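Estimating for People Who Hate Being Wrong
Handout 4: Why Your Plan Is Late

Course tutor: Slavica Georgiev
Bring this handout on Sunday. Bring a pencil too. Pens encourage commitment, and we are not ready for that.

1. Where we left off

Last week we split guesses into two kinds. A point estimate is a single number ("the fence will take four days"). A range is two numbers with some honest doubt between them ("three to nine"). People like to be given the first kind and are better served by the second. If you did the homework, you noticed that your ranges were too narrow. If you skipped the homework, your ranges were also too narrow, but you have been spared the evidence.

2. The planning fallacy

When we guess how long our own work will take, we picture it going well. We picture the paint drying. We do not picture the paint store being closed, or the second trip for the thing we were sure we had at home.

Knowing about the fallacy helps less than you would hope. I have taught this unit for years, and this handout was due at the copy room in January.

Notice that the error runs mostly in one direction. Ordinary bad guessing would land early as often as late. Think of the last job you finished well ahead of time. Take as long as you need.
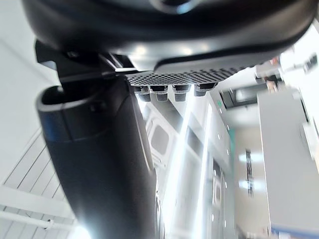
3. Inside view and outside view

The inside view starts with the job itself. You list the steps, put a time on each one, and add them up. It feels thorough. It also leaves out every step you forgot.

The outside view starts with other jobs like yours and asks how long they took. It ignores your special circumstances, which you will find insulting.

Worked case. Janka Kratochvíl ran the move of the Werker office to its new building in Rornport. Her team listed every task and came up with 15 working days. She then looked up the firm's earlier move, a smaller one, and found that it had taken 40. The team explained at length why this move was different. They were right, in that it had different problems. It also took 40.

What the team's list left out:
- waiting for other people to answer
- doing things twice
- the elevator
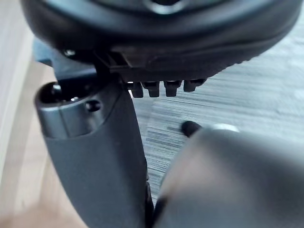
Fig. 2. Black rounded housing from underneath, with a row of four short pegs.

4. Picking a reference class

The outside view needs a group of past cases to compare with, and choosing the group is where people cheat. If you are redoing a kitchen, "kitchens in my street" is a fair class. "Kitchens redone by careful people like me" is a class of one, and you have not finished yet.

Rules of thumb:

a. Choose the class before you look at the numbers.
b. A rough class with real records beats a perfect class with none.
c. If two classes disagree, report both. Do not average them and call it insight.
d. Use the middle case as your starting point, then look hard at the slow ones. Somebody wrote a cheerful plan for each of those as well.

The Nartey library project is in your reader as a case where rule (a) was broken. Read the first two pages. The rest is the appendix, in which everyone is thanked.

5. Padding and what happens to it

Suppose you do the sensible thing and add spare time. There are two well-known ways to lose it. The first is that work expands to fill whatever it is given. The second is that your manager knows you padded and cuts the number, so next time you pad more, and after a few rounds neither of you is estimating anything.

The better habit is to keep the spare time in one visible block at the end of the plan, with a label on it. It is harder to nibble at when everyone can watch you doing it. 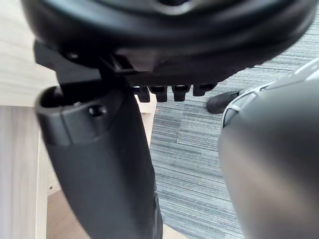
6. Homework

i. Pick a task you will finish this week. Write down a point estimate, then a range you would bet lunch on.
ii. Find past cases of the same sort, your own or a friend's. Write down how long they took before you revise anything.
iii. Do the task. Record the real time, including the part where you looked for the scissors.
iv. Read the Fluvetti memo in the reader and mark all 11 places where the writer says "should be quick." Hand in the marked copy.

Late homework will be accepted, provided you attach the original estimate.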